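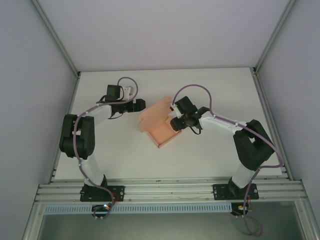
Could we please stop changing the bus time every year, came the first remark of the evening, before I'd even found a pen, and there was a lot of nodding. So we skipped the agenda and started there.

Tonddale Day Trip Club, May planning meeting
Started 7:10, a bit late (the coffee!)

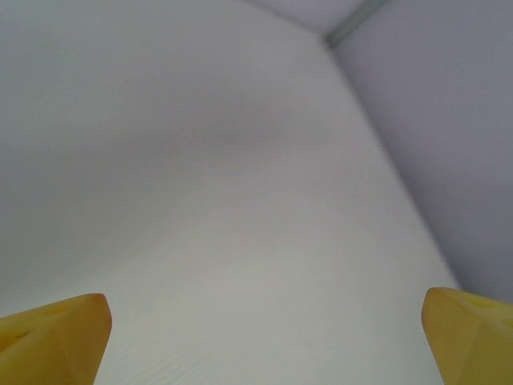
Minutes taken by Maureen Haldorsen, Club Secretary

Bus. We're staying with an 8:30 pickup outside the library, same as last fall. I asked for 9:00 and lost, fair enough. Tshabalala Coaches has offered us the 52-seat bus for $390, fuel and driver included. We have 33 people signed up, so there's plenty of room for guests, and I'd love to see some new faces. Voted yes on the bus.

Where we're going. Oh boy, this took a while. The lake won in the end, with the garden center as our rain plan. A few people still want the outlet mall and asked me to write that down, so I have. We'll look at it again for the fall trip.

Lunch. Bring your own, or eat at the Trosine, the little diner across from the boat dock. They'll take our group but want orders 3 days ahead. I'll pass the menu around by email. Please answer it this time, folks, I ended up guessing for half of you at Christmas and we all remember the egg salad.

Sign-up sheet. The Brilteo page we've been using for sign-ups keeps logging people out, and two of you got added twice. We talked about going back to paper. I'm all for it, but the members who live out of town aren't, so we're keeping both going and I'll match them up the night before.

Walking. Somebody asked how far it is from the bus to the water. We didn't know. I'm going to call the park office and ask about benches and restrooms too.

Left over from last time: the lost umbrella (green, wood handle) is still in my hall closet.

Wrapped up at 8:25. Next meeting is same room, same time, and it's my turn to bring cookies.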